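Bausteine und Kleinteile: Neues zur Sortierung

Für die Holzbausteine im Bestand von Deltside gilt ab April eine geänderte Ablage. Der Satz umfasst 322 Teile. Ausgelegt wird künftig in kleinen Gruppen auf der Tischplatte, eingeräumt nach Format und danach nach Farbe. Die Liste führt Hongmei Shen.
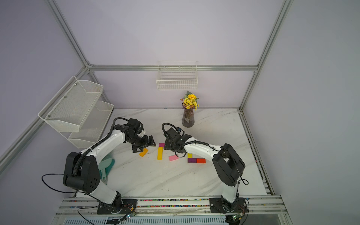 Material und Ordnung

Lange Steine in Orange, Gelb und Hellrosa zählen als ein Format, ebenso die violetten und rotorangen. Kleine Steine, etwa in Magenta oder Gelb, kommen in ein eigenes Fach. Steine mit abgestoßenen Kanten bitte aussortieren und bei Rizwan Afridi abgeben. Von der letzten Lieferung (Kazlauskienė, 100 Stück) betraf das drei.

Die Marmoroptik der Platte ist empfindlich gegen Scheuermittel. Feuchtes Tuch genügt.

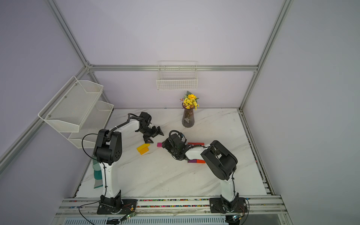 Drahtkörbe werden nur an der Schiene eingehängt, nicht verschraubt. Traglast laut Aushang: 40 Newton je Korb, verteilt. Die Vase mit den Kunstblumen bleibt hinten auf dem Tisch und wird beim Abwischen mitgereinigt. Nachbestellungen über Geveo, Sammeltermin Ende des Monats.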